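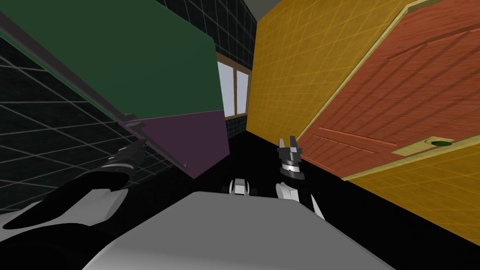

デンソープ信用組合、少額ローンの返済相談を木曜日の夜も受付へ

デンソープの信用組合「ペイラー」(Paler)は、8月から、少額ローンを利用している組合員のための返済相談を、毎週木曜日の夜にも行うと発表しました。これまで相談の窓口は平日の昼だけでしたので、仕事を休まなければ来られないという声が多くありました。

夜の相談は午後5時半に始まり、午後8時に終わります。場所は本店の2階です。一回の相談は40分で、料金はかかりません。予約は電話または窓口でできますが、空いている時間があれば、予約なしでも受け付けるとのことです。

ペイラーによりますと、昨年度に返済の日を変更したいと申し出た組合員は136人でした。そのうち多くの人は、収入が減ったのではなく、給料の支払日が変わったことが理由でした。融資担当のゾイ・パナギオトゥさんは、「返済日が給料日の二日前になっているだけで、毎月、延滞の手数料を払っている方がいます。日付を動かせば済む場合もありますので、早めに話していただきたいです」と話しています。

相談では、返済日の変更のほかに、毎月の返済額の見直し、複数のローンを一つにまとめる場合の利息の計算などを扱います。ただし、返済の期間を長くすると、月々の支払いは少なくなりますが、支払う利息の合計は増えます。ペイラーは、変更の前と後の総額を並べて書いた紙を必ず渡し、その場では署名を求めないことにしました。組合員は紙を家に持ち帰り、三日以内に返事をすればよいそうです。

相談員は三人です。そのうちの一人、ゼウディトゥ・カフサイさんは、以前エレドコムの支店で住宅ローンの仕事をしていました。英語のほかにアムハラ語でも相談を受けることができます。ほかの言語を希望する人は、予約のときに伝えれば、電話での通訳を頼むことができます。

利用者の反応は、今のところ分かれています。市場で食料品店を営むプロドロモス・マクリスさんは、「店を閉めてから行けるので助かります。昼に店を空けると、その日の売り上げに響きますから」と歓迎しました。一方、エレドコムに住むレイリーン・ブラントンさんは、「夜はバスが少なく、デンソープまで行くと帰りが心配です。エレドコムの支店でも同じことをしてほしい」と話しました。

これについてペイラーは、エレドコム支店での夜の相談はまだ決まっていないと説明しています。秋に利用の状況を確かめてから、支店でも行うかどうかを判断する予定です。

相談に来るときは、本人を確認できる書類、最近の給与明細、ほかの会社から借りているお金がある場合はその契約書の写しを持ってくるように、とペイラーは呼びかけています。書類がそろっていなくても相談はできますが、返済額の計算はおおよそのものになります。

なお、ペイラーの組合員でない人は、今回の相談を利用することができません。

(文・ジンイー・フェン)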